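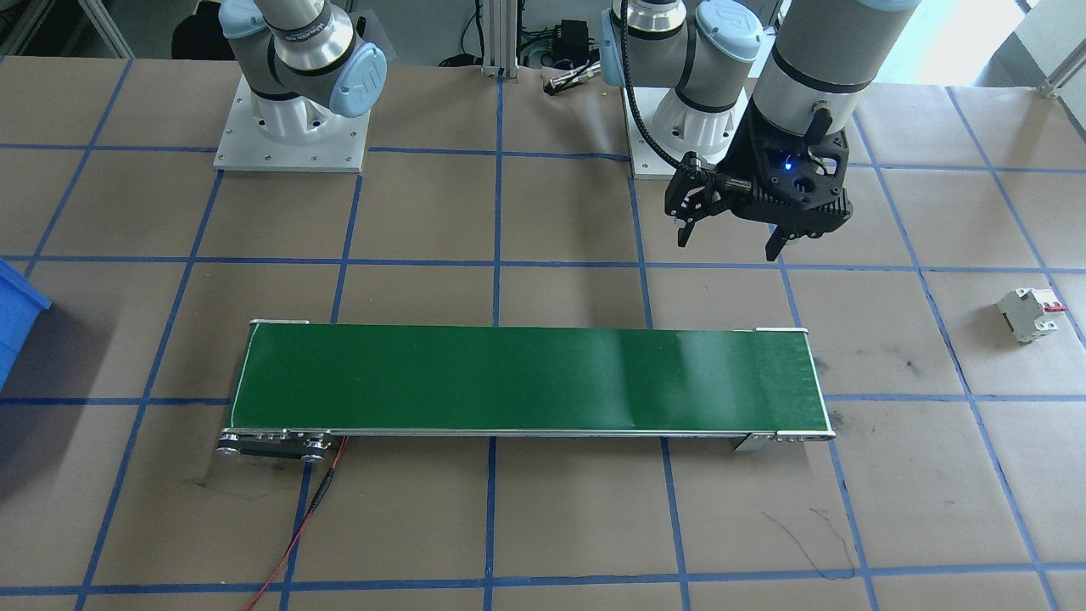
Blue tape grid on brown paper, two arms at the back of the table

NOTES – dining chairs talk, February 8, 2013
Gornier showroom, upstairs

Start slow. Say hello, thank Folke Lindqvist for the room and the chairs. Phones off.

OPENING
Ask who bought their dining chairs before the table. Then who bought them as a set. Hands up. Most people say set.
My line tonight: buy the table first, live with it a month, then chairs. Don't let a store talk you into both the same afternoon.
The Flomel story – couple in December, gorgeous oak table, seven chairs because the floor model came with seven. Seven! Where does the odd one go. Ended up in the hall with coats on it. Pause for laugh, move on if there isnt one.

HEIGHT
Seat to underside of table, not seat to top. Everybody measures to the top.
Want 10 inches clear, give or take for thighs. Apron is what gets you. Old farmhouse tables have deep aprons, lovely to look at, murder on knees.
Arms – check they slide under. If they don't, chairs live out in the room and the room shrinks.
Sit in it with shoes on. Sit in it at the table if they'll let you. Gornier will, Folke said yes, ask him on the way out.

WIDTH AND ELBOWS
Chair width is the widest bit, often the back legs and not the seat. Splayed legs fight with table legs. Demo: two Prullemance chairs side by side, then turn one. Feet tangle. Leave them tangled while I talk.
Bench on one side ok for kids. Less ok for anyone who has to get up in the middle of dinner. Grandparents hate the bench.

SEATS
Wood seat – wipes clean, hard after an hour. Tie-on pads slide. Get the kind with a grip back or skip it.
Woven seat – cool in summer, crumbs forever. Cats. Budget for reweaving, ask the price before you buy.
Upholstered – drop-in seats only, please. Four screws, flip it, new fabric, done in an evening. Show the Sæther seat, pass it round. Get it back this time.
Leather – darkens where people sit. Some like that. I do. My sister does not.
Fabric color: take a swatch home and put it next to the floor, not the wall. Look at it at night with the lamp on.

MIXING
Big question every time so do it before they ask.
Mixed chairs work when one thing stays the same. Same seat height is the one I care about. Or same wood. Or paint the lot.
Ends different from sides – easy way in. Two armchairs, four plain.
Doesn't work: all different heights, looks like a waiting room. Tormod Fjeld did thirteen chairs round one long table up at the cabin, no two alike, and he sawed the legs to match. Took him most of a winter. Read bit from his letter if time – page with the coffee ring.

MONEY
Say it plainly. The set I priced for my own house was 1,800 and I walked away. Bought four good ones, added two the next year. Same maker, ask if the line is staying in production, get it in writting.
Secondhand: rock it corner to corner. Look under the seat. Fresh glue in blobs = somebody gave up. Loose joint is fixable, split leg mostly isn't.
Check for worm holes, tap and look for dust.
Stackables for guests, keep in closet, no shame.

CARE – skip if running late
Felt pads, the nail-in type, stick-ons come off in a week.
Tighten bolts twice a year. Do it when the clocks change.
No tipping back. Kids or husbands.
Oil not wax on the Flomel oak, Folke disagrees, let him say so.

QUESTIONS
Repeat the question so the back can hear.
If swivel chairs come up – fine, but heavy base, and mind the rug.
If nobody asks about rugs, bring it up: chair pulled out should still have all its feet on it.
Handout is the measuring sheet, stack by the door. Pens.
Swatches back in the RED bag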